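Hollano Stacking Chair - Gravside range

Back in stock from August. Metal tube frame, fabric seat, stacks 8 high. Sold singly or in packs. Same chair we have carried for years, new glides on the feet, price hasnt moved.

Good for halls, waiting rooms, break rooms, church basements. Light enough to carry one in each hand. Rated to 220 lb per seat, please don't stand on them.

Fabric is a tight flat weave. Colors this run are brown, slate and dark green - the red is gone and we are not getting more. Spot clean with mild soap, let it air dry, no bleach. Brown hides coffee best in our opinion. Curved gray tube back, dark legs.

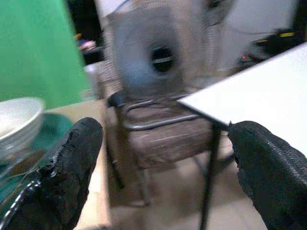 Ordering and delivery

Single chairs ship in 11 days. Orders of 80 or more go by freight and need a loading dock or a lift gate, tell us which at checkout. Grurkodska warehouse pickup is free, open till 4 pm, ring the bell on the side door.

Spare parts

Glides, seat pads, back caps. Seat pads come with screws, back caps do not. Older Hollano frames take a diferent glide so measure the leg first.

Goes with

Đặng folding table, Gravside chair cart (holds two stacks), linking clips for rows. Clips fit this frame only, not the armchair version.

Returns - unused, in the original carton, buyer pays freight.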